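**Gerilano 3 battery: is it just mine?**

**mossbank28** · February 4, 2019

Picked up a Gerilano 3 in the December sales and I was properly smitten for the first few weeks. Lovely keyboard, quiet, light enough to forget it's in my bag. Now it dies on me before lunch! All I do is email, a bit of writing and far too many browser tabs. Anyone else?

**kettleon**

Same machine, same story. I had mine on the sofa yesterday doing nothing more taxing than reading the football, and it still went from full to the red warning in one match. I'd send it back.

**plinth_927**

Bit hasty, that. Mine's fine, and I'm a heavy user (spreadsheets all day, video calls most afternoons). Have you both still got the Sandhu power manager that came installed? It never lets the processor rest. I took it off the first evening and I've had no bother. 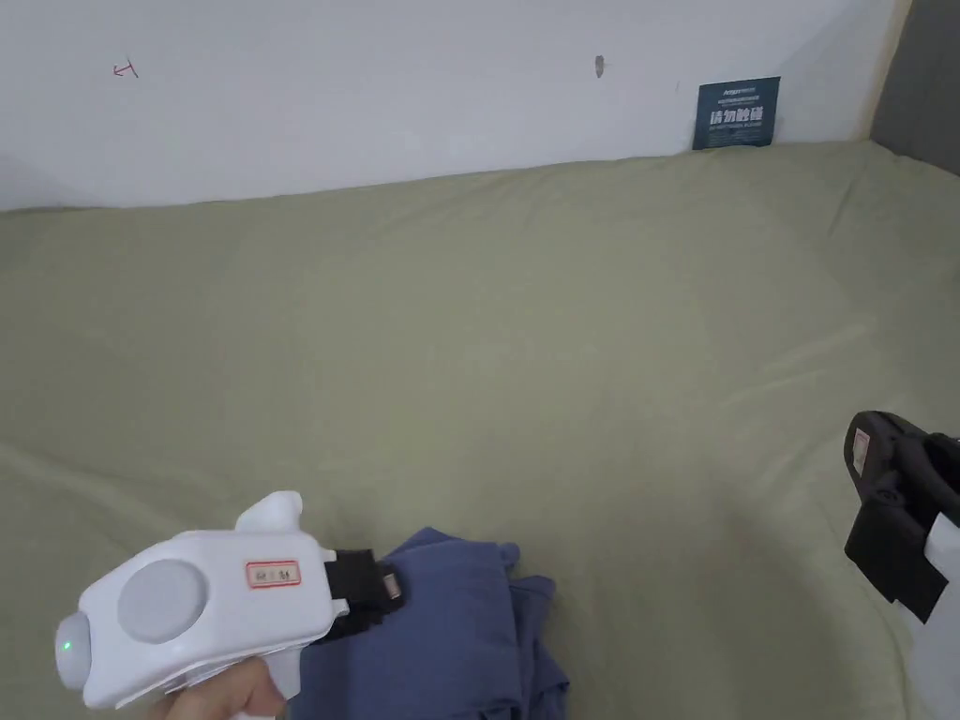 Does removing the Sandhu thing affect the warranty?

Mine was repaired under warranty after I'd removed it, and the shop didn't mention it. They swapped a sticky hinge and sent it back within the week.

**kettleon**

Fair enough, but I don't think I should have to strip software out of a new laptop to get through a morning. My old Gromow managed it, and that thing weighed as much as a paving slab.

**plinth_927**

The old Gromow also had a screen like a wet newspaper, let's not get misty-eyed :)

**mossbank28**

Ha, I had one of those too and I loved it. Right, I've uninstalled the Sandhu manager and turned the screen down a notch. Will run it off the plug tomorrow and see. The battery report says 2000 charge cycles, by the way, which can't be right on a new machine, can it?

**tinwhistle**

I'd be ringing the shop about that number before you fiddle with anything else. Could be a daft reading, could be a refurb sold as new. Did you get it from Skunport?

**mossbank28**

I did, yes. Oh dear. Digging out the receipt now.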